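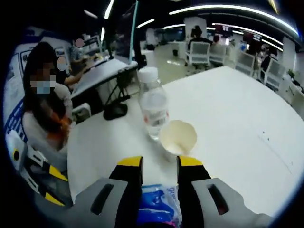
Crinkly packet in the jaws, clear bottle straight ahead: the view from the gripper.

Step 3. Getting the grasp labels to behave

By now you should have your episodes unpacked and the timestamps lined up (if not, pop back to step 2, it really is worth the bother). Next we're going to mark the moments when the fingers are holding something, so the policy has a clean signal to learn from.

The obvious way is to look at finger width and call anything under a threshold "closed". That works nicely for a mug or a block. With a soft wrapper like the blue and white one it goes badly, as the fingers can close a long way and still be holding a perfectly good grasp. I lost most of an April afternoon to this before Retno Mangundap suggested looking at how the width changes over time, and I've done it her way ever since.

Open the Flustari settings file and set:

grasp_mode = settle
settle_window = 40
min_hold = 300

The window is in frames and the hold is in milliseconds. Flustari now waits for the width to stop changing, then checks that it stays put for the whole hold time before writing a label.

Run the labeller on one episode first. I always use number 31, a packet one, and scrub through it with the width plot open underneath. If the label starts while the fingers are still moving, make the window a bit longer – go up in small steps, and do rerun the same episode each time or you'll get in a muddle.

Clear plastic bottles need one more change. Our depth estimates go patchy on them, so switch depth_check to off for those episodes and let the width do the work.

Once you're happy, run the full set and save the labels beside the originals. Step 4 covers splitting them for training.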